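**チケット 1398：Lamuraセル、電子レンジの扉を開ける動作で保護停止がかかる**

起票日：2021年6月23日
設備：Lamuraセル（双腕、調理台作業）
起票：瀬川
対応：Lindqvist サポート窓口、Teemu Tuominen
関連：チケット 1281（扉側アームのグリッパー交換）
状態：クローズ

---

### 起票内容（瀬川）

いつもお世話になっております。前回のグリッパー交換のときは、遅い時間まで電話におつきあいいただいて本当にありがとうございました。おかげさまであのあとしばらく機嫌よく動いてくれていたのですが、また少しご相談したいことが出てきました。

症状は、扉を担当しているほうのアームが電子レンジの扉を開けにいくと、途中で保護停止に入ってしまうというものです。コントローラーの画面にはコード1709が出ます。毎回ではないのがやっかいで、朝いちばんは何ごともなかったように開けてくれますし、続けて何回か成功すると「直ったのかな」と思ってしまうのですが、こちらが油断してお茶を取りに行ったころに止まっています。止まる位置はだいたい決まっていて、扉に指先をかけて手前に引きはじめ、半分くらいまで開いたあたりです。

もう片方のアームは元気です。鍋やスプーンを扱う手順は問題なく回っています。ですので電源や非常停止の回路といった、セル全体の話ではないように思うのですが、素人考えかもしれませんので、見当ちがいでしたら遠慮なく言ってください。

こちらで試したことを先に書いておきます。

- コントローラーの再起動：その直後は動くが、しばらくするとまた止まる
- 動作速度を下げる：止まる頻度は減ったような気がするが、なくならない
- グリッパー単体の開閉：異音なし、引っかかりなし
- 電子レンジの扉を手で開閉：いつもどおりの重さ

ログ一式を添付しますので、お手すきのときに見ていただけるとうれしいです。

---

### 返信（Teemu Tuominen）

瀬川さん、こんにちは。またお話しできてうれしいです（お困りのときにうれしいと言うのも変ですね、すみません）。試したことを最初からまとめてくださって、とても助かります。

コード1709は、弊社の設定では「手先にかかる力が想定より大きい状態が続いた」ときに出すようにしてあります。つまりアームが壊れたと訴えているわけではなくて、思ったより重いものを引いている、あるいは思っていない方向に引っぱられている、と感じて用心のために止まっているのですね。閾値を上げれば止まらなくなりますが、それはいちばん最後まで取っておきたい手です。扉の蝶番に無理がかかりますし、アームのほうにもよくありません。

ログを拝見したところ、止まる直前の力は手前向きではなく横向きの成分が伸びています。扉は弧を描いて開くものですから、手先の軌道がその弧から少しでもずれていると、扉が開くにつれて横に突っぱります。半分くらいで止まるというお話とよく合います。

そこで、お手数ですが次の順番で見ていただけますか。

1. 非常停止を押し、扉側のアームが動かないことを確かめる
2. 上から下がっている黒いケーブルの束が、どちらかのアームに触れたり張ったりしていないか見る
3. アームに沿わせてある青い細いチューブが、関節のところで突っぱっていないか見る
4. 電子レンジが台の上で動いていないか、奥の壁との位置を確かめる
5. グリッパーの取り付けねじに緩みがないか、工具を当てて確かめる

どれも地味な作業で恐縮です。急がなくて大丈夫ですので、ひとつずつお願いします。

---

### 返信（瀬川）

さっそくのお返事ありがとうございます。順番に見てみました。

ケーブルの束ですが、扉側のアームを伸ばしたときに外皮が肘のあたりをかすめることがわかりました。以前は気にならなかったので、誰かが束ねなおしたときに垂れ具合が変わったのだと思います。ひとまず結束をやりなおして余裕を作りました。これで解決かと喜んだのですが、同じところでまた止まりまして、午後はすっかりしょんぼりしておりました。

青いチューブは問題なさそうです。どの姿勢でも折れたり張ったりはしていません。電子レンジも、脚の位置に鉛筆で付けてある印からずれていませんでした。グリッパーの取り付けねじは、Drullardの手順書にある締め付けの値で全部当てましたが、緩みはありませんでした。前回の交換のときに、電話で一本ずつ読み上げながら締めたかいがありました。

ひとつ気になっているのは、扉の取っ手のそばの赤いひもです。指先に絡んで横に引いているのではと疑ったのですが、テープで脇に寄せてから試しても症状は変わりませんでしたので、たぶん関係ないと思います。念のため書いておきます。

それから、扉を開けるところだけを繰り返すプログラムを作って、止まるまで回してみました。調理の手順が丸ごと付いてくると一回一回が長く、見ているほうが先にくたびれてしまうものですから。
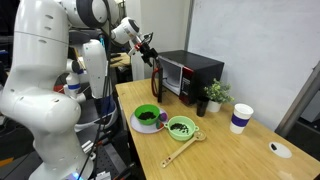

この方法で回したところ、61回ほど開閉したところで止まりました。もう一度はじめからやると、今度はもっと早く止まりました。再起動の直後は調子がいいというのも、どうやら気のせいではなさそうです。起動時に原点へ戻る動作のあと、最初の数回は指先が取っ手のちょうどよいところに入るのに、回を重ねるとほんの少しずつ下のほうへ寄っていくように見えます。髪の毛数本ぶんといったところで、目の錯覚と言われれば自信がなくなる程度なのですが。

Teemuさんでしたら、次はどこを疑いますか。

---

### 返信（Teemu Tuominen）

瀬川さん、すばらしい観察です。目の錯覚ではないと思います。そして扉だけを回すプログラムは、よろしければ弊社でも使わせてください。似た使い方をされているお客さまに、きっと喜ばれます。

手先のねじが緩んでおらず、電子レンジも動いておらず、それでも位置が少しずつ寄っていくとなると、次に見たいのは根元です。アームが載っている、穴の並んだ濃い灰色のプレートのほうですね。チケット1281の記録を読み返したところ、新しいグリッパーは前のものより少し重く、ペイロードの設定は更新されていましたが、ベース側の増し締めについては何も書かれていませんでした。これは私が作業リストに入れ忘れたもので、申し訳ありません。

扉を引くたびに根元にはそこそこの反力がかかります。もしベースのボルトが一本でも甘くなっていると、引くたびにわずかに動き、休ませると途中まで戻る、ということが起こりえます。

確かめ方ですが、非常停止を押したうえで、ベースのふちとプレートにまたがるようにマスキングテープを貼り、カッターで境目に沿って軽く切れ目を入れてください。そのあと扉のプログラムをしばらく回して、切れ目が開いたりずれたりしていれば、ベースが動いています。ダイヤルゲージをお持ちでしたらそちらのほうが確実ですけれど、テープでも十分にわかります。プレートの上はケーブルがいろいろ這っていますから、ボルトに届かせるには少し寄せていただく必要があるかもしれません。コネクターは抜かないままでお願いします。

---

### 返信（瀬川）

テープ、ずれました！

切れ目の片側がめくれて、うっすら隙間ができています。ライトを当てて同僚にも見てもらいましたが、ふたりとも「動いてるね」と声がそろいました。

ケーブルをよけてボルトを見たところ、奥側の一本が指で回るほどではないものの、レンチを当てるとあっさり回りました。手前からはケーブルの陰になってまったく見えない場所です。ほかのボルトはしっかり締まっていました。緩んでいた一本は、座面に擦れたような跡が付いています。このまま締めてしまってよいものか迷いましたので、まだ触っていません。交換したほうがよろしいでしょうか。

---

### 返信（Teemu Tuominen）

触らずに待ってくださってありがとうございます。はい、その一本はボルトとワッシャーを交換しましょう。擦れた座面は一度動いた証拠で、締めなおしてもまた緩みやすいのです。部品は本日こちらから発送します。Clerbridgeの倉庫に在庫がありましたので、お待たせせずに済みそうです。

届いたら、次のようにお願いします。

- 緩んだ一本を外す前に、アームを畳んだ姿勢にして重心を根元に寄せておく
- 座面の粉を乾いた布で拭き取る
- 新しいボルトを仮締めし、すべてのボルトを対角の順に、二回に分けて本締めする
- 締め終わったらボルトの頭とベースにまたがる合いマークを引く
- 扉の取っ手の位置を教示しなおす

最後の教示は省かずにお願いします。ベースがわずかでも動いたあとですので、古い点のままですと、また弧からずれたところを引いてしまいます。取っ手に指をかける点、開きはじめの点、開ききった点を、扉を軽く支えながら取っていただくときれいに揃います。

鍋やスプーンのほうは別のアームですから、教示はそのままで大丈夫です。ただ両方の腕が近づく手順がありましたら、一度ゆっくり流して間隔を見てください。

---

### 返信（瀬川）

部品、無事に受け取りました。丁寧に緩衝材で包んでくださって、ボルト一本なのになんだか贈り物のようでした。

交換と増し締めが済み、合いマークは黄色のペンで入れました。教示も三点とも取りなおしました。開ききった点だけ、最初は欲張って奥まで取ってしまい、蝶番のところで少しきしんだので、手前に戻しています。両腕の間隔も低速で見て、問題ありませんでした。

そのあと扉のプログラムを昼から夕方まで回しましたが、1709は一度も出ていません。力のグラフも送りますので、お時間のあるときに眺めてみてください。横向きの成分がすっかりおとなしくなっています。マスキングテープは貼りなおして、そのままにしてあります。

ケーブルの束は、やはり肘に触れない今の垂れ方のほうが安心なので、結束の位置を点検表に書き足しました。ベースのボルトも月に一度見る項目に加えています。奥の一本は小さな鏡がないと合いマークが見えないので、工具箱に鏡を入れておきました。

---

### 返信（Teemu Tuominen）

グラフを拝見しました。とてもきれいです。閾値はもとのまま変えずに運用してください。

弊社のグリッパー交換の手順にも、ベースの増し締めと合いマークの確認を追加しました。次に交換されるときは、最初からその版をお送りします。チケット1281のほうにも、今回の経過を追記してリンクしておきました。

それではこのチケットは閉じますが、同じコードがまた出ましたら、新しく起票なさらず、こちらにそのまま返信してください。自動で再開されて、私のところに届きます。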